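Clasetti Cushions and Soft Furnishings
A picture collection of knitted cushions, throw pillows and the seats they live on 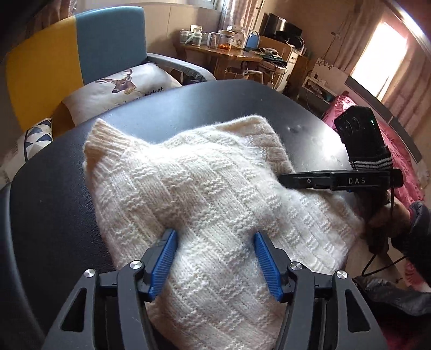
Cream-white basket-weave knit on dark gray padding, with the deer pillow on the sofa behind.

Welcome, and thank you for stopping to read the notes before opening the folders (so few of us do, and I include myself). Clasetti is a collection of 408 pictures of soft things in a lived-in sitting room: cushions being pinched, folded, plumped and put back, along with the sofas and padded seats underneath them. I put it together over a long gray November and have been fussing with the labels ever since.

What's in the collection

The pictures are sorted into 3 folders. The first, "knits", is the one I'm fondest of, and it holds 121 pictures of hand-knitted and machine-knitted covers. The second, "prints", is for throw pillows with a picture or a pattern on the front. The third, "seats", covers upholstery: sofa backs, armrests, padded tops and anything else you might sit on or lean against. A picture goes in the folder of whatever is being handled, even if something prettier is sitting behind it. The one at the top of this page is filed under "knits" for that reason, though the sofa with its mustard-yellow and teal-blue back would have made a very cheerful entry under "seats".

How the labels work

Every picture has a line in labels.csv with 6 columns: file, folder, main item, stitch or print, what it rests on, and notes. I kept the words as plain as I could. If you don't knit, "basket weave" means blocks of smooth stitches set against blocks of raised ones, so the surface looks a little like a woven basket, and "ribbing" is the stretchy ridged knitting you find on a sweater cuff. You'll meet both in the opening picture, where the ribbed edge stands up at one corner. Fuzzy yarns get the word "fuzzy" in the notes, which is about as scientific as I felt like being.

For the seats I wrote down the look of the material and left it at that. The dark gray padding is entered as "leatherette finish, slight gloss", and I'd rather you didn't read more into it. Scuffs and dents are noted wherever I spotted them. I went back and forth on whether to leave them out, but real furniture has marks on it, and a collection of perfect seats would be no help to anyone working on real rooms.

Things to know before you use it

Light knits against dark seats come up a great deal. I do love a cream cushion, and my choices show it! If you need a more even spread of colors, please mix in something else, or start with "prints", where the range is wider. The printed pillows lean heavily toward animals, and the deer head with antlers is a fair sample of the general taste.

A pinched fold changes how a stitch pattern looks, sometimes so much that two labelers will disagree on its name. Vasilis Softić went through the whole of "knits" a second time one Monday and changed a good many of my entries from "textured" to the proper stitch names. Where he and I couldn't agree, both answers are in the notes column, with a slash between them. Please don't treat the first one as the winner; it's only the one that got typed first.

Sizes aren't recorded. I meant to measure everything, and then the tape measure went missing, and by the time it came back several cushions had moved on to other homes.

Related collections

Plarkaris covers blankets and bedspreads, and uses the same column names, so the two can be joined without any trouble. Ehlers is older and much smaller, with curtains only. Its stitch column is mostly blank.

Using and sharing

You're welcome to use the pictures for study, teaching or your own tinkering. If you publish something, please name the collection as "Clasetti, from the Clakamico household set". Corrections are very welcome, most of all from knitters. Send the file name, the label as it stands and the label you think it should have, and add a word or two on the stitch if it's an unusual one.

Known fixes still to do: the "prints" folder has a few covers listed twice, and the word "bolster" is spelled two different ways in the main item column.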